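**Ticket 234 — toilet paper holder with shelf, ground floor washroom**
Status: open, waiting for part

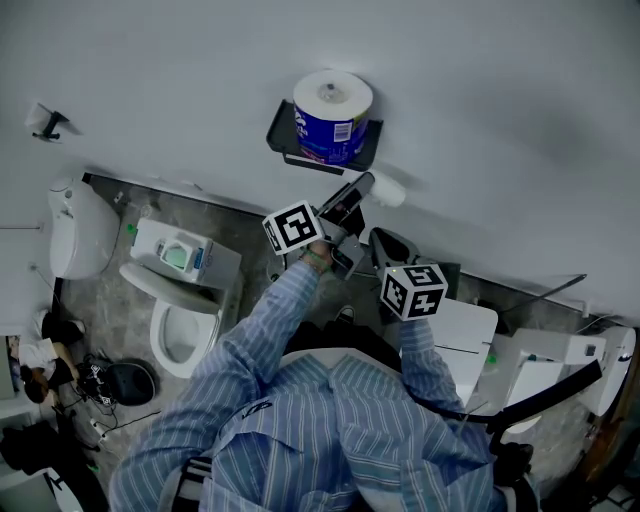

*Attachment 1: the holder on the wall with a new roll, wrapper still partly on.*

**Reported problem**

The black holder in our washroom does not keep the paper in place. When somebody pulls a sheet, the roll moves to one side and after some days it falls down. We bought the holder from Sandovard, model name Trandov, and it was fixed to the wall in November. In the first weeks we had no complaint.

The rolls are the large ones from Öztürkmen. I mention it at the start, as I suppose you will ask me.

**What I have tried**

1. I tightened the two screws under the cover with the small key from the box. The holder became firm on the wall, but the roll was still moving.
2. I changed to a thinner roll from the cupboard. It stayed for one day and then it was on the floor again.
3. I cleaned the arm with a dry cloth, because there was dust from the cardboard on it. No difference.
4. I put a rubber ring at the end of the arm. It helps a little, but it is not nice to look at and the cleaning person removes it every time.

**Reply from Sandovard support, Monday, 10:40**

Thank you for the clear list. Please check if the arm is level. Put a full roll on it, take all the wrapping off, and look from the front. If the open end is lower than the wall end, the inner bracket is bent or it is mounted upside down. Please also tell us how much weight normally stands on the shelf part. The limit is 800 g.

**My answer, same day, 14:15**

I removed the whole wrapper and checked with a short spirit level. The open end is lower by 3 mm. It does not sound like much, but I think it is enough for a full roll to travel.

About the shelf: people put their phones on it, and sometimes a bottle of hand soap. I weighed the full soap bottle in the kitchen and it is over your limit, so I have moved it next to the basin and put up a small note. I can not promise that everybody reads the note.

The small hook or bracket further left on the same wall is not part of this ticket. It is from Drirus and it holds well.

**Reply from Sandovard support**

3 mm is too much. In the first boxes of this model the inner bracket was made from thinner metal, and a heavy load on the shelf can bend it. We will send you a new bracket with two longer screws. You can use the same holes if the plugs are still tight in the wall. Please do not bend the old bracket back by hand.

**Notes for my colleagues**

- Until the bracket comes, please use the thin rolls only and keep the shelf empty.
- When you change the roll, remove the wrapper completely before you put it on. A piece of film between the core and the arm makes it slide even faster.
- We still have a box with 2,000 sheets of folded hand towels in the storage room. They are for the basin. Please do not put them down the toilet, we had this problem before.

**Still to do**

- [x] Measure the arm
- [x] Move the soap bottle
- [ ] Fit the new bracket
- [ ] Check the level again with a full roll, one week after fitting
- [ ] Close the ticket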